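A Friday at the Kalness open day
November -- by Tanvir Paul

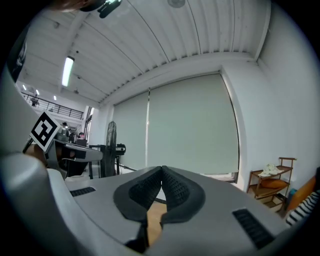
I'd been meaning to get over to Kalness for ages, and what a lovely afternoon it was! Rimantas Ramanauskas showed us how they teach their robots household chores, using grippers a person holds and works by hand (I had a go, and folding a towel that way is harder than it sounds -- much harder). They've saved 1,615 tries so far, mine included, bless them. The bus home leaves at 4:20, so don't linger over the coffee like I did.

Contact Tanvir | © Stovcombe Notes | Back to top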